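Chapter 4
Panels, Gaps, and Seams

Before you begin this chapter, you should be able to measure to the nearest sixteenth of an inch, mark a square line, and read a simple cut list.

Most flat surfaces in a house are made of more than one piece. Cabinet fronts, wall panels, closet doors, and the sides of large appliances all meet their neighbors along a line. That line is called a seam. When the pieces do not touch, the space between them is called a gap, or in some shops a reveal. This book uses "seam" for the whole line and "gap" for the open space within it.

People notice seams before they notice panels. A large gray or white surface gives the eye very little to look at, so a dark line running across it stands out. If two lines run side by side, the eye compares them. A small difference in width over a long distance will show, even to a person who could not say what is wrong.

Ekaette Oyelaran fitted panels at Lightfoot for many years before she began teaching. She asked new students to look at a finished wall for ten minutes and write down only what they saw of the seams. Many of them wrote a few words and stopped. By the end of the term the same students filled a page. 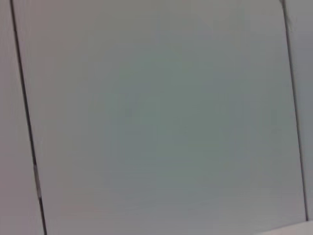 A seam can be open, filled, or covered. An open seam looks dark because little light reaches the bottom of it. A filled seam has caulk, putty, or a strip pressed into the gap, and its color depends on the filler. A covered seam has a strip of trim laid over the top. One seam may be open along part of its length and filled or covered along the rest. When you write up a surface, record each part separately.

Color needs the same care. A plain matte panel seldom looks like one even color. Light from a window, a lamp, or a painted wall nearby will warm one area and cool another. Do not write "stained" or "faded" until you have looked at the panel again under a different light.

The terms below are used throughout the chapter.

Seam: the line where two pieces meet.
Gap: the open space between two pieces.
Filler: any material placed in a gap.
Face: the side of a panel that is meant to be seen.
Parallel: staying the same distance apart along the full length.

4.1 Measuring a Gap

A gap is measured at the top, in the middle, and at the bottom. Use a feeler gauge for narrow gaps and a steel rule for wide ones. Hold the rule at 90 degrees to the seam. If the rule is tilted, the reading will be too large.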